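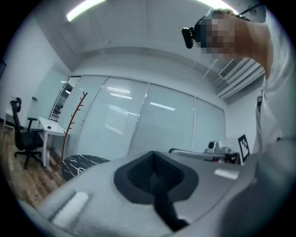 Small-Shop Tips: Budgeting for Hand-Held Grippers Before You Spend a Dime

I get asked about the gripper setup more than anything else in the shop, and the first question is always which one to buy. Fair enough! But the tool itself was the easy part of my budget, and most of the mistakes I made were in the stuff that goes with it. So these are my tips for anybody planning to collect hand demonstrations for a robot arm in a small room with a small wallet. Some of them apply to any equipment with a plug and a shipping crate.

Write down the jobs first

Before I opened a single catalog I made a list of what we wanted the arm to do someday. Pick up a cup, move a box lid, turn a little jar the right way up. Boring list, and I'm so glad I made it, because two of the grippers I had my eye on didn't open wide enough for the cup. Go measure your objects. Take a ruler around the kitchen and write the widest part of each thing next to its name, then tape that list over your desk and hold every spec sheet up against it.

Split the money before you look at prices

I put the budget in three envelopes (real ones, paper). The first is for the tool, the second is for everything that wears out, and the third is for the room. The room envelope was the one I kept stealing from and I paid for it later. If you have to shave something, shave the tool and go down a model. You can trade up when you know what you need.

Borrow for an afternoon if you possibly can

Weight on paper means very little. Hold the thing at chest height and work with it until your wrist complains. Mine complained well before lunch with the big Hamann, which is a lovely piece of gear and far too front-heavy for me. The Sketilo felt cheap in the box and great in the hand, and that's the one I ended up ordering. Your wrist may vote differently.
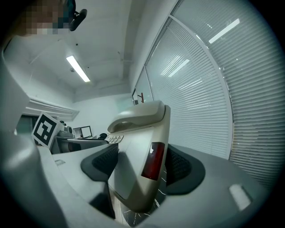 Posted by Bethel Workneh
Filed under: Workshop, Planning & Buying
Last updated in December

Price the pads along with the gripper

Finger pads are like vacuum bags. You will need more, and the company knows it. My gripper came in at $414, which I thought was a steal until I saw that a set of replacement pads with shipping was nearly $100. Ask for the price of pads, screws and cables in the same email where you ask for the price of the tool. Then add two sets of pads to the first order so you only pay shipping once.

Also ask whether the pads come off with an ordinary screwdriver. Pruvham uses its own little wrench, and it's exactly the sort of wrench that goes down the back of a radiator.

Put the markers on the list

If your tracking uses those square black-and-white marker cards, they cost next to nothing to print and a surprising amount to do properly. Plain copier paper curls. Glossy paper throws the light right back at you. I get mine printed matte and stuck to something stiff, and I order spares in the same batch so they're all the same size. Measure the black square after printing, every time! Printers love to shrink a page to fit, and then your distances come out wrong and you spend an evening blaming the software.

Check the room at the hour you'll be working

Glass walls and ceiling lights are a rough combination. The strips show up all over again in the glass, blinds or no blinds, and a wide lens sees every one of them. Stand where you plan to work and look around at 9 in the morning and again at 4 in the afternoon. If something is blazing in the glass, move the table before you buy lamps. Moving a table is free. I bought two lamps first and they're in the closet now.

While you're standing there, look at the floor and the chairs. A rolling chair behind you is a nuisance when you step back with both hands busy, so leave it across the room. Same goes for the coat rack.

Gear for your head needs a fitting too

Anything worn on the forehead gets its own line in the budget, and its own tryout. Straps that are fine for ten minutes can be miserable after an hour. I budget for a spare strap and extra padding per person, plus wipes if people are sharing. Think about where the cable goes as well. Over the shoulder and clipped to the back of the collar works for me, and a bag of plain clips is the best couple of bucks I spent all year.

Don't forget storage (the computer kind)

Video piles up fast. Do one test session, see how big the files are, multiply by how many sessions you have planned, and then double it. I set aside $200 for drives and should have set aside more. Buy two of the same drive and copy at the end of the day, while you're putting things away. I use Kisa for labeling the sessions – the free version is plenty for one bench.

Buy one, use it a month, then buy the next

Finn Sauerland talked me out of ordering a matched pair right at the start, and I grumbled about it for a week. He was right, though. After a month I had a page of gripes, and the second order looked very different from the one I would have placed: same tool, softer pads, longer cable, and a hook to hang it on so it stops living on its side on the desk.

A few small ones

Keep the crate and the foam until the warranty is up. Write the order date on the underside of the tool with a paint pen. Ask about a repair loaner before you pay, while they still want your money. And if a seller won't tell you what the pads cost, go look at the next one on your list.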